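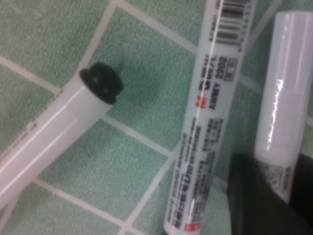 What is changing at the Vomora workshops this year? The evening classes in hand lettering will be open to complete beginners, and the price will stay the same as last year.

Friday, May 10, 2024
By Soledad Magaña

Vomora, the adult course program of the Minell stationery company, announces today the opening of enrollment for its new season of hand lettering classes. The classes take place in the Meléndez building, on the second floor, and each course has a duration of 22 weeks, with one evening meeting per week.

Until now, the students had to show a small portfolio before they could enter. After the trial course in February, the teachers have decided to remove this condition. Many people who wrote to us were interested in shop signs, menu boards and invitations, but they had no previous work to present. For them we have prepared a first level which starts with the basic strokes, the spacing between letters and the correct position of the hand.

The season offers 3 levels. In the second level the students work with capital letters and simple layouts. The third level is dedicated to a personal project, which can be a poster, a sign or a small printed book. The best projects will be exhibited in the entrance hall of the building at the end of the season.

"I learned lettering as an adult, after my working day, so I know well how tired one can arrive to a class," says Soledad Magaña, coordinator of Vomora. "We want that the lessons are calm and that every person can advance at her own speed."

There are 200 places for the whole season. The enrollment is made through Clirnik, the online booking service of the program, and it is also possible to enroll in person at the Minell store during opening hours. Paper and practice sheets are included in the price. Students who already own their favorite pens or brushes are welcome to bring them.

People who were on the waiting list last year will receive a message with a priority code, valid for the first level only.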